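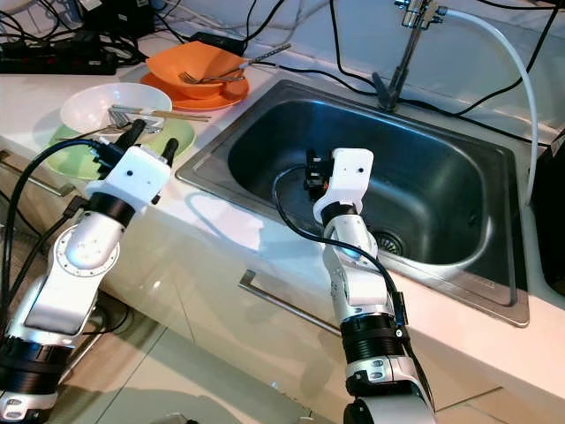 I have been trying for years to work out why some to-do lists get done and others only get carried from one page to the next, and I have come round to the view that most of the trouble is in how we write the things down. Take the kitchen, as it's where most of my own lists live (stuck to the fridge, mostly, with a magnet that is losing its grip). A green plate and a white bowl by a stainless steel sink are a perfectly clear instruction to anybody who walks past. You wouldn't write them down. But "sort out kitchen" goes on my list nearly every week, and I can look at those three words all Saturday long without knowing where to begin, or when I might be allowed to stop!

My argument, if a grumble this size can be called one, is that a list ought to be made of things you could do standing up, in your coat, without having to think first. "Ring the dentist" is a task. "Teeth" is a worry. I had "teeth" on a list from the winter right through to May, and I copied it out faithfully each time I turned the page, in rather nice handwriting by the end, and my teeth were no better for it.

Now, the people who sell us planners and templates don't help much here, though I am very fond of them and have given them a great deal of my money. I have had a Bunska diary with a ribbon, and then a second one when they brought out the blue. I used a program called Skukeck for the best part of a year, and it told me one morning that I had finished 2,323 tasks, and I was terribly proud until I scrolled back and saw how many of them were "drink water". They are lovely things, and some of the printable ones are very handsome indeed, but they all give you the same empty box for every job. Renewing a library card gets one line, and so does moving house. A box can't tell you that what you've put in it is far too big.

My friend Folasade Ogbonna keeps her list on the back of an envelope and has done for as long as I've known her. She allows herself 4 lines a day, and if a fifth thing comes up she has to cross something off or leave it for tomorrow's envelope. I used to tease her about it. Then I stayed with her for a week while my boiler was being seen to, and I watched her get through her four by lunchtime and spend the afternoon in the garden, while I sat at her table with my 28 items in order of importance, moving number nine up to number seven.

I do think she is a bit strict. There are things that won't be made small, however you slice them, and for those I still like a proper planner with a bit of room to ramble. When we were getting my aunt's flat ready to let, I kept a fat Urkov notebook for the whole business, with the paint colours and the name of the man who did the carpets, and I would have been lost with an envelope. But that was a record more than a list, and I was careful (well, I became careful) to keep the day's jobs on a separate slip tucked inside the cover.

So if you have one of those pages that keeps being copied out, I would ask you to try a thing before you go and buy a new planner. Take the oldest item on it and ask what your hands would be doing if you were doing it. If the answer is dialling, write down who you're dialling, and put the number next to it. If you haven't the faintest idea what your hands would be doing, then it isn't ready for the list yet, and you might do better to have a cup of tea and a chat with somebody about it.

I'm off to post a form, which has been down as "admin" for a fortnight. I've looked out the envelope and the stamp is on.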